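Section 8. Working beside the Denda bench cell

This section is for bench staff and shift leads. It covers the daily start and the jobs that stay with people once the cell takes over repeat handling.

What changes at the bench

The cell does the picking and placing. Staff load trays, clear faults and check finished work. Operators who used to handle every part will spend more of the shift on inspection, and Serkura recommends rotating them between both jobs. The shift lead sets the rotation and posts it at the bench.

Daily start

1. Read the handover sheet from the last shift. If a fault is still open, do not start the cell.
2. Check that cables are clear of the arm's path. Move any that are not – with the power off.
3. Look at both gripper fingers for chips or wear. Report damage to the shift lead.
4. Load the first tray. A full tray holds 16 parts.
5. Stand behind the floor line and press Start.
6. Watch the first cycle at 50 per cent speed before changing to full speed.

CAUTION: Never reach between the fingers while the cell is powered. They can close without warning.

Note: Fault 111 means the gripper did not reach its set position. Press Stop, clear the part and repeat steps 5 and 6. If the fault comes back, call Gwenaël Collet in maintenance.

Wrist camera view

Open the Camera tab to see the work area from the gripper. The fingers fill much of the lower half of the view, and their tips nearly meet close to the middle.

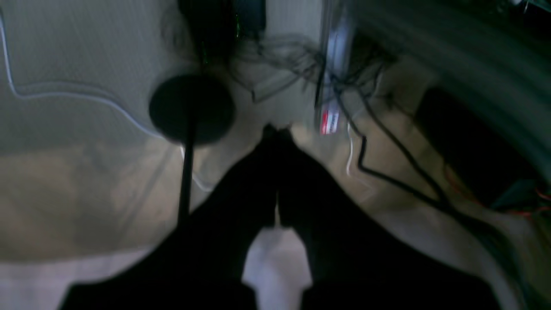
Will the cell reduce my hours?
Rostered hours stay the same at the Amundsen site. Tasks within the shift will change, and training is paid time. Take questions about your own roster to Lakmal Dissanayake.

End of shift

1. Press Stop and wait for the arm to park.
2. Remove the tray and label any unfinished parts.
3. Fill in the handover sheet, including faults you cleared yourself.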